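Residence Rules and the Counter at Paditz

Malte Kettler

The district office at Paditz opens its residence counter at 7 in the morning and issues 80 numbered slips. When the slips are gone, the counter is closed to anyone who doesn't hold one, although the staff remain at their desks until the afternoon. I have used this counter as an applicant and, later, as an interpreter for other applicants. My argument in this essay is narrow. The slip system is a form of migration policy, it was never debated as one, and it should be replaced.

The usual debate on foreigners in this district concerns numbers. One side says too many people arrive, the other says the town can take more. Both sides assume that the rules as written are the rules as applied. At the counter they are applied by means of paper slips, opening hours and a form called the 526, and these have more effect on who stays lawfully in Paditz than anything said in the council chamber.

Form 526 is the notice of change of address. A foreign resident who moves must file it in person. A citizen who moves may file the equivalent notice by post. The legal content of the two is the same: old address, new address, date of the move, signature of the landlord. The difference lies in the penalty. A late notice from a citizen leads to a small charge. A late notice from a foreign resident is entered on the file and is read again at the next renewal, where it counts as a failure to cooperate.

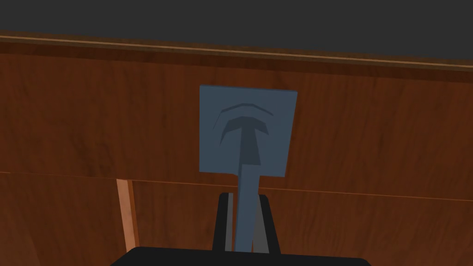

Simulated view: utensil with emblem, held upright.

Take the case of a man who works the early shift at the packing plant in Dekis and moves to a cheaper flat in Birum. His shift begins before the counter opens. The slips are taken by people who joined the queue in the dark. He asks for a free morning, is given one on a Thursday, arrives after the last slip has gone and is told to return. He has done what the rule asks of a reasonable person. The file will show a late notice and no reason for it, as the form has no field for one.

I am told by defenders of the system that the queue treats everyone alike. In the strict sense this is correct. The slips go out in order of arrival, and the clerk who hands them out doesn't ask where the holder was born. But equal treatment within a queue says nothing about who was made to join it. A citizen has no need to stand there. The equality begins only after the unequal part is over.

A second defence is that personal attendance prevents fraud. This deserves a proper answer. False addresses exist, and some landlords sell them. But the clerk at the counter doesn't inspect the flat. He compares the name on the form with the name on the card, stamps both and calls the next slip. A letter with a copy of the card attached would give him the same information. If the office wants to know whether someone lives in Birum, it must send someone to Birum. Attendance at Paditz tests whether the applicant can get to Paditz.

The third defence is cost, and here I have some sympathy. The office has 2 clerks for this work, and in August it often has one. Postal filing would mean opening letters, chasing missing signatures and sending replies. It would also mean fewer interviews, fewer repeat visits and fewer objections to entries on the file. The district has published no comparison. Until it does, the claim that the present method is cheaper is an assumption.

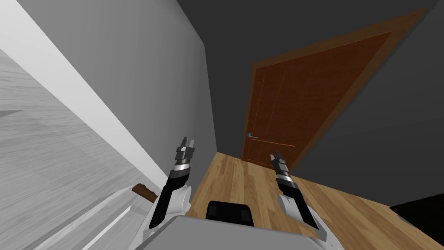
What Varela did

The neighbouring district of Varela dropped personal attendance for address notices and kept it for first applications and renewals. The form stayed as it was. Applicants send it by post or leave it in a box at the town hall, and the date of posting counts as the date of notice. The rule on late notices was also changed, so that a first delay carries the same charge for all residents and isn't held against the applicant at renewal.

I don't claim that this settled anything in Varela beyond the matter of address forms. People there still argue about housing and school places, and a few argue about accents heard on the tram. Those are disputes about whether neighbours are welcome, and a letterbox has no bearing on them. It does remove one way in which a person who is already allowed to live in the country can lose that standing by going to work.

Paditz could adopt the Varela rule by an order of the district office. No change in national law is needed. The order should contain three points: postal filing of Form 526, the date of posting as the date of notice, and the removal of single late notices from existing files. The third point will meet the most resistance, and it should be kept in the order all the same.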